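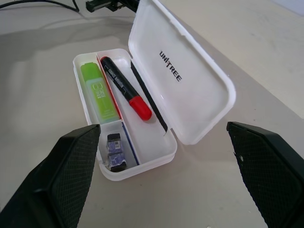

Photo: Jadix

Print this page | E-mail this to a friend

A morning among the pencil cases: our visit to the Drokine open day

Posted 4/25/19

I have been promising myself a trip to the Drokine stationery works for years, ever since my aunt came home with a bag of seconds and let me pick through it on her kitchen floor, so when the open day came up I booked two places and packed a thermos. My sister came along for the drive and ended up enjoying it more than I did, or at least buying more.

The works sits behind the old wool store in Berrada, and parking is on the grass. You check in at a trestle table, get a paper badge and a cup of tea, and go round in groups of 20. Our group was a lovely mix of teachers, grandparents and one very serious boy who had brought his own ruler to compare.

We began in the moulding room, which was louder and warmer than I had pictured. Lids come off one side and bases off the other, and for a while they pile up in separate tubs looking like nothing much. Then a lid is pressed onto its hinge and suddenly there's the thing you carried to school every day for seven years! I got quite sentimental about the click.

After that came the filling room, and this was my favourite part by a long way. They had open cases set out on the tables so we could see how a packed one ought to look. The white one I kept going back to had a frosted lid with UNITREE across the inside in black capitals, and it was a good deal cleverer inside than the tin I grew up with. A lime-green highlighter lay in its own narrow channel down the side, and the wide middle part held a black marker with a bright red cap, with a thin black pen or stylus leaning along the wall by the hinge. The eraser had a little compartment to itself at the bottom, still in its blue and white sleeve. I do love an eraser that hasn't been used yet.

Our guide told us the layout had been argued over for 11 months, mostly on the matter of whether the eraser deserved its own spot. (It does. Mine always ended up grey and furry from rolling about with the pencil shavings.) She let us each fill a case from the bins along the wall, and it is harder than you'd think to stop. I put in too many pens and couldn't close the lid, and had to take out a nice purple one, which I still think about.

Upstairs there's a small display of old stock, with over 400 pencil cases in glass cabinets, including some Pilix ones with sliding tops that made my sister shriek. She'd had the very same one in Grade 3 and lost it on a bus. We stood there so long that the next group caught up with us and we all went down to the shop together in one big muddle.

The shop is small and the queue was slow, but everyone was cheerful. Tea and a slice came to $2, and the lemon slice is the one to get. Wear flat shoes, as the stairs are steep metal ones, and bring a cardigan for the cabinets upstairs. The next open day is in July and I've already put our names down.

Reader comments

Went last year and came home with far too many highlighters. Glad to hear they've kept the lemon slice going.

Is the upstairs part all right for someone with a walker? Mum would adore the old Pilix ones.

Reply from the author: There's a goods lift at the back, just ask at the check-in table. It's slow but it gets there.

My kids would never keep everything in its own compartment, but I'd buy one for myself in a heartbeat.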